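Small boxes, clear shelves: how a shop in Jirville keeps its stock in order

The owner of Tiltthorpe, a small shop in Jirville, did not want to talk about herself. She wanted to talk about boxes. Her shop sells repair parts and small accessories by mail, and almost everything arrives in dark cartons which look the same from two steps away. "If you put them in a cupboard, you forget them," she told me. "I had a cupboard for six years. I found things in it that I had bought two times."

We met in May, at eight in the morning, before the first orders are packed. At the last stock check the shop had 2,901 items in its list. The fast sellers stay near the packing table, on small acrylic shelves with the boxes one above the other. She bought the first of these shelves from Bonsu, a dealer of used shop furniture, and paid 18 dollars for it.

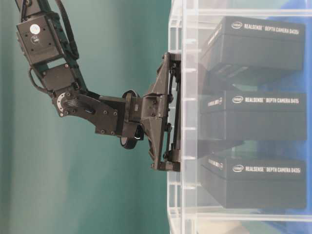
Why did you choose clear shelves and not wood or metal?

They let the light come through. With black boxes this is important, she explained, as a dark box on a dark shelf is almost invisible in winter. She also sees the dust sooner, and then she cleans it. Her old metal rack was stronger, but she had to bend down with a lamp to read the lower labels.

The shelves have one weak point, and she was open about it. They scratch. She wipes them with a soft cloth and a little soap, and she does not let anyone push the boxes in from the side. "You lift, you put down, you take your hand away," she said. "It is slow only in the first week."

For goods that must travel to the packing table she prefers bins. They are plastic, also see-through, with a small handle at each short end. She puts something soft at the bottom so that the corners of the cartons stay sharp. A customer who pays for a new item, she thinks, has the right to a box without a dent.

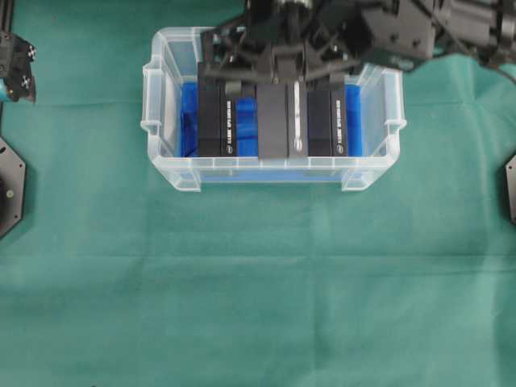
Blue on the floor of a storage bin, with green cloth under it.

The cloth came later. Before, the bins stood on the bare table and moved a little each time somebody took a box out. "The noise made me crazy," she said, and laughed. Green was the color the fabric store had enough of. Now she likes it, and says that her eyes are less tired in the evening.

I asked how full a bin should be. She lays the boxes flat, with the print up, and stops at one layer. A second layer saves space - but then you must dig, and the lower labels are hidden again. 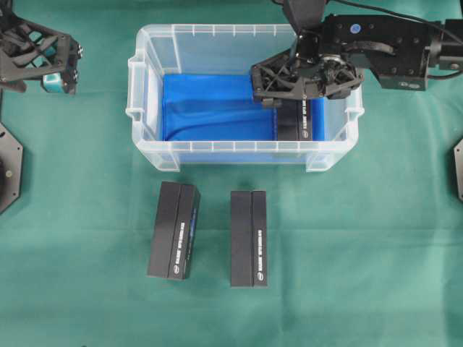 What she would do differently

Her biggest mistake, she says, was to buy storage before she had measured the goods. She once ordered 100 bins from a Veltier catalog and learned that her longest carton did not fit inside. Most of them she gave to a school. Now she takes one piece, uses it for a month, and only then orders more.

She would also start earlier with the written list. It hangs near the door and shows which shelf belongs to which product. When a place is empty, she writes it down the same day.

Before I left, she showed me the old cupboard. It is still in the back room, and today she keeps winter coats in it.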